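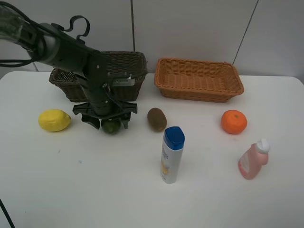
Teach a robot arm to sort the shopping: a club guide

Last updated 6/3/22

Sorting is our favourite first big project at the Dornorstead robotics club. The goal is easy to say out loud: fruit in one basket, everything else in the other. Getting an arm to do it takes most new teams a good few sessions, and they come out the other end knowing a surprising amount about coordinates, grip force and patience!

These notes are for teams of two to four. You'll need to have done the safety talk and the "move to a point" exercise first. If you haven't, go back and do those, because everything below leans on them.

What you need

An arm with a two-finger gripper
A clear white table, or a plain cloth if yours is dark
Two baskets in different colours
A few pieces of fruit, firm ones to begin with
A couple of plastic bottles
Masking tape and a notebook

Lemons, limes, kiwis and mandarins are all good. Leave bananas for later (the curve makes them a proper puzzle). Bottles should have their caps done up tight.

Step 1: Set out the table

Put the baskets along the back, side by side, and tape round their corners so you can put them back if they get nudged. They will get nudged. Spread the objects out in front with a good hand's width between them. New teams always want to crowd everything together to make it look impressive, and then the open fingers knock the neighbour over on the way down.

Step 2: Teach the high points

Before you go anywhere near an object, teach the arm a safe height. Ours is well above the tallest bottle. Every sideways move happens at that height, with no exceptions, even when the shortcut looks fine. Save one high point over each basket and one over each object. In the Flasora software you do this by jogging the arm into place and pressing Store. Give your points sensible names. "lime_high" is a good name and "point7" isn't, as you'll find out when you come back after the Easter break.

Step 3: Write one pick

Choose one piece of fruit and forget the rest exist. A pick goes like this:

Move to the high point
Open the gripper
Go straight down, slowly
Close
Wait a moment
Go straight up

Run it at the slowest speed with one person's hand on the stop button. Watch from the side for the height and from the front for the centring — you really do need both. The fingers should come down either side of the fruit and meet it at its widest part. Too high and it squirts out from underneath, which is very funny the first time.
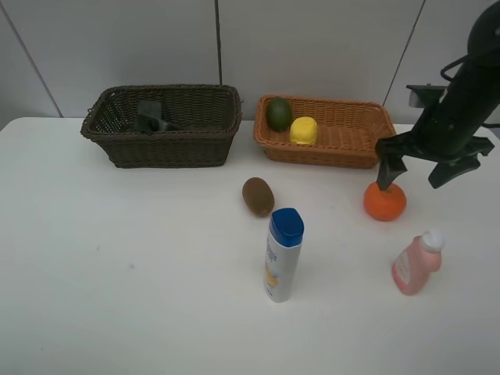
Step 4: Get the approach right on round things

Round fruit is less forgiving than it looks. If one finger arrives before the other, the fruit rolls away and your stored point is useless. Check how far the fingers are open before you go down, then shift the point sideways in tiny steps until there's the same gap on both sides. Write down each change. On our arm the gripper opening is set as a number, and 2,866 gives us plenty of room round a mandarin, while 800 suits a firm grip on a lemon. Yours will be different, so find your own numbers and put them inside the front cover of the notebook.

Kiwis are a treat here. Stand one on its end and it's a narrow target, lay it down and you have to think about which way the gripper is turned. Try both!

Step 5: Add the drop

Go to the high point over the basket, come down until the fruit is just above the bottom, and open. Don't let go from up high, as the fruit bounces and bruises. Once the first piece lands nicely, move your drop point along a little for the next one so they don't pile up.

Step 6: Bring in the bottles

Upright bottles are tall and tip easily, so grip them below the middle. One lying at an angle needs the wrist turned to match, and that's where most teams learn what the last joint is for. Get the fruit working from start to finish before you try either.

When it goes wrong

Misses every object by the same amount: the table or the arm has shifted. Re-teach one point and compare.
Drops things halfway: close a bit tighter, or lengthen the wait.
Stops with a red light: probably a joint limit. Jog it back and choose a different route.

Going further

Teams entering the Stestier Challenge in April will be timed on a full sort. Our best clean run so far is 73 seconds and we would love to see it beaten. If you'd like to try finding the objects by colour instead of using stored points, the Mekonnen worksheets are in the blue folder. Start with the yellow lemon on a white table and build up from there.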